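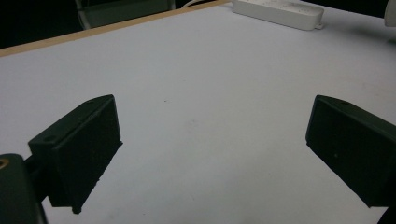
Abteilung Handhabungstechnik und Arbeitssicherheit, Gaber

Prüfliste für Arbeiten mit handgeführten Greifern am Tisch
Formblatt 22, Stand November

Diese Liste gilt für alle Arbeitsplätze in Gaber und Purkasness, an denen mit handgeführten Greifern gearbeitet wird. Sie ist vor der Schicht auszufüllen, und nach jedem Umbau noch einmal. Die Kommentare stammen von mir und sind aus den letzten Begehungen gesammelt. Wer einen Punkt anders versteht als ich, soll bitte in der Spalte „Bemerkung“ schreiben und nicht einfach den Punkt auslassen.

Bewertung: i. O. = in Ordnung, n. i. O. = nicht in Ordnung, e. = entfällt

Teil A – Greifer

A1 Beide Finger sitzen fest, kein Spiel an der Aufnahme.
Kommentar: Mit der Hand prüfen, nicht mit dem Schraubendreher. Wenn ein Finger sich bewegen lässt, wird der Greifer gesperrt und bekommt ein rotes Etikett.

A2 Kontaktflächen der Finger sind sauber und ohne Fremdkörper.
Kommentar: Kleine Krümel und Metallspäne sieht man auf dunkler Fläche schlecht. Ich streiche mit einem trockenen Tuch darüber und schaue dann das Tuch an.

A3 Belag am unteren Rand ist nicht ausgefranst.
Kommentar: Leichte Fransen sind nach der Werksregel erlaubt, solange kein Faden am Gegenstand hängen bleibt. Sie müssen aber eingetragen werden. Belag spätestens nach 1000 Schließvorgängen wechseln.

A4 Gewindeeinsätze aus Messing sitzen bündig im Gehäuse.
Kommentar: Ein Einsatz, der sich mitdreht, wird nicht nachgeklebt. Gehäuse tauschen.

A5 Öffnen und Schließen dreimal ohne Gegenstand, beide Finger laufen gleichmäßig.
Kommentar: Dieser Punkt wird gerne vor dem Aufräumen gemacht. Bitte umgekehrt: erst muss zwischen den Fingern Platz sein.

Teil B – Arbeitsfläche und Gegenstände

B1 Die Arbeitsfläche ist glatt und ohne lose Teile, die nicht zur Aufgabe gehören.
Kommentar: Flecken sind kein Mangel, Klebereste schon.

B2 Jeder Gegenstand liegt vollständig auf der Fläche. Nur die Anschlussleitung darf über die Kante gehen.
Kommentar: In Purkasness war dieser Punkt zweimal n. i. O. Die Leitung hing so, dass man mit dem Knie hineinkam.

B3 Elektrische Gegenstände sind vom Netz getrennt, der Stecker ist sichtbar.
Kommentar: Sichtbar heißt: vom Arbeitsplatz aus sichtbar, ohne sich zu bücken. Ein Schalter in Stellung „Aus“ genügt nicht.

B4 Tasten und Schalter am Gegenstand sind bekannt und in der Aufgabenkarte eingetragen.
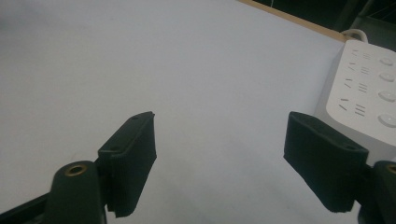

Lesezeit: 3 Minuten

Kommentar zu B4: Bei einem Gerät mit 4 runden Tasten muss auf der Karte stehen, welche Taste gedrückt werden darf. „Obere Taste“ ist keine gute Angabe, denn das Gerät kann gedreht auf dem Tisch liegen. Besser ist es, das Zeichen neben der Taste abzuzeichnen.

B5 Glänzende Gegenstände blenden nicht.
Kommentar: Die Beleuchtung soll gleichmäßig sein. Keine zusätzliche Lampe von der Seite ohne Rücksprache.

Teil C – Umgebung und Person

C1 Leitungen am Boden liegen gesammelt und außerhalb vom Gehweg.
Kommentar: Aufgerollt ist gut, ein Haufen ist n. i. O., auch wenn er unter einem Schrank liegt. Diese Bemerkung musste ich in Faklow bei der Gastprüfung ebenfalls schreiben.

C2 Markierungsband ist nicht abgelöst.

C3 Ärmel liegen am Handgelenk an oder sind umgeschlagen.
Kommentar: Betrifft vor allem dicke Jacken im Winter. Wer friert, meldet es bitte – die Heizung kann man stellen.

C4 Die Leitung des Greifers läuft frei und wird bei der Bewegung nicht gezogen.
Kommentar: Vor Beginn einmal mit dem Arm den ganzen Weg abfahren, bis zur hinteren Kante.

C5 Keine zweite Person greift in den Arbeitsbereich. 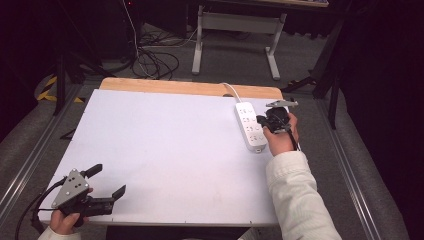

Darf ich mit dem Greifer weiterarbeiten, wenn nur ein Punkt in Teil A nicht in Ordnung ist?
Weiterarbeiten ist erst erlaubt, wenn der Mangel behoben und der Punkt neu geprüft ist. Ausgenommen sind leichte Fransen nach A3, wenn sie eingetragen sind.

Teil D – Abschluss

D1 Greifer abgelegt, Finger offen.
D2 Abweichungen in das Follar-Protokoll übertragen.
Kommentar: Noch am selben Tag, bis 16 Uhr. Nummer des Greifers nicht vergessen.
D3 Formblatt unterschrieben und im Ordner des Arbeitsplatzes abgelegt.

Offen: Für den Belag fehlt noch ein Grenzmuster. Bis es vorliegt, gilt der Kommentar zu A3.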